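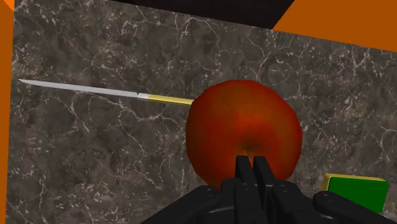 **Simulation group, Stomville robotics club. Minutes, 2024-03-14**

The group met to decide whether the pick task is ready to be entered for the Kandora round in April. Dorin Avram took the chair and opened with the figure everyone had already seen in the messages: 100 tries in the simulator, 17 failures. He was not impressed by it. His objection was to the setup, with the apple sitting right at the gripper's fingers and the knife handle running behind it, and he asked what the arm was supposed to learn about the knife if its handle was partly hidden from that side. The sponge got less discussion. One member said it was there to be ignored, and Dorin asked how we would know it was being ignored.

**1. Last meeting**

Minutes agreed. The action on writing up the scoring rules has not been done and is carried over again.

**2. Results so far**

- The failures have not been sorted by cause. Two members believe most are slips at the grasp. No evidence was offered.
- All tries used the same marble surface. Dorin would not accept "works on any surface" in the entry form and the phrase was struck out.
- The random seed for the whole batch was 3346. It was asked whether a second seed had been tried. It had not.

**3. Gurnomico add-on**

The add-on is meant to give more lifelike contact between fingers and object. The demo was watched twice. Opinion was split — the younger members liked it, the chair wanted to see it fail at something first. Agreed to try it on one laptop only and to keep the present version for the entry.

**4. Real arm**

A request was made to move to the real arm before Kandora. Refused for now. A score in the simulator tells us how the simulator behaves, and the chair did not want it quoted to parents as anything more. To be looked at again once item 2 is sorted out.

**5. Ene**

Ene (our logging script) stopped writing after 30 minutes on two machines. Restarting it is not a fix. Until it is mended, runs are to be kept short and the log checked by hand afterwards.

**Actions**

- Sort the failures by cause, with a saved clip for each: whole group
- Repeat the batch with a new seed and the apple moved away from the knife: Dorin
- Scoring rules, one page: carried over
- Draft entry form, without the struck-out claim — to be read aloud at the next meeting

**Any other business**

The spare mouse is still missing from the cupboard.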